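Ticket 708 – Audio drops out during the shared evening prayer stream
Service: Trarnach (parish and school streaming)
Raised by: Carleen McPhee, Stoica Parish Schools
Handled by: Akihiko Yoshida
Status: Awaiting confirmation

**Reported problem**

On Sun 19 May the sound failed twice while pupils at the Flukia school were leading the litany. Families watching at home could see the children but could not hear the responses. The recording has the same gaps. The school had 73 viewers at the time.

**Checks made**

- The school's connection was steady throughout. No fault found.
- The chapel microphone was tested with a second cable. The sound still dropped after about 40 minutes.
- The Triveck mixer was set to mute any channel that stayed quiet for 3000 milliseconds. The pauses for silent prayer are longer than this.

**Action taken**

The mute setting was turned off on the chapel channel and the change was saved to the mixer. Mrs McPhee was asked to run a full rehearsal, including the silent intentions – a short sound check will not show the fault.

**Outstanding**

1. Stoica to confirm the result of the rehearsal.
2. The other schools on the rota to check the same setting before the new term in September.
3. Missing responses cannot be restored to the recording. The school may wish to post the printed text beside it.

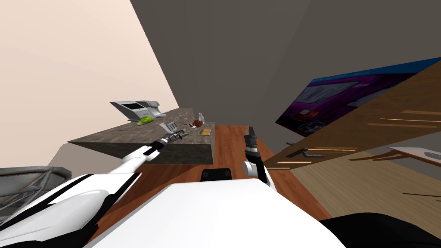 The ticket will remain open until item 1 has been answered. Replies should quote the ticket number.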